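Home Opinion Towns & Transit

Keep the night bus

5 September 2025

Read the notice twice at the stop because I thought I had it wrong. The 19 stops running after ten. Whole route, Flevurby to Gitach, gone for the evening. Two lines of small type and a web address that goes to a page about parking.

So, parking. Fine. Let's talk about who doesn't park.

I rode that bus home for most of my working life. Late shift at the Zarnuvico bottling plant, then a few years at the hospital laundry, then back to nights again when the rent went up. Same faces. Cooks, cleaners, a kid with a cello case bigger than he was. People asleep with their shoes half off. The driver knew who got off where and would call out if you missed your stop. None of that is in the ridership report.

What is in the report: 2,943 evening boardings in July. The county calls this low. Low next to what? The morning bus, sure. Of course it's lower than the morning bus. More people are awake in the morning. But every one of those boardings is a person who was somewhere and needed to be somewhere else, and the county is now telling them to figure it out.

Figure it out means a cab. A cab from the plant to the east side of Gitach eats two hours' pay, and that's if one comes. Or it means walking the river road, which has no sidewalk past the Ramanauskas lumber yard and one working streetlight. I have walked it. Once in sleet. I would not wish it on the people who wrote the notice, well, maybe one time, so they know.

And I keep hearing the word "flexible." There will be a flexible service. You book it on your phone by four in the afternoon and a van may come. My sister-in-law gets told at nine whether she is staying till midnight. How does she book by four? I asked this at the open meeting and got a nice nod and it was writen down. I have been written down before.

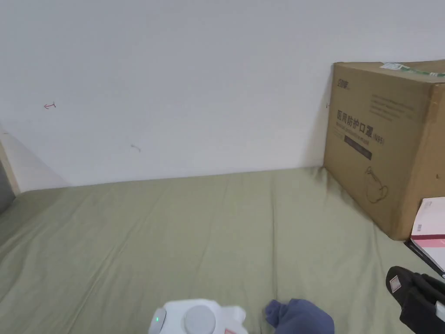 Sleep is the other thing. Day people think the night shift ends when the shift ends. It ends when you're lying down. Take away the bus and you add an hour of standing around, and that hour comes straight out of bed, and then you're back on the line next to a machine that can take your fingers off. I knew tired people. I was one. You make dumb mistakes.

Money, I know. Somebody always says money. The county found enough for 784 new parking spaces by the stadium, which sit there all week with weeds coming up. I'm not against the stadium. I go to games. But don't tell me teh cupboard is bare and then show me a parking lot.

Cut the route in half if you have to. Run it every hour — even that. Use the small buses, the ones that sit behind the depot all evening anyway. Get the plant and the hospital to chip in, they are the ones who need people there at midnight. Other places manage it. Gitach had a factory bus when I was young, and it was ugly and loud and it came.

Comments to the county close at the end of the month. Paper forms at the library desk, you have to ask for them. Ask for them. Write your stop and what time you get off work. Doesn't have to be long.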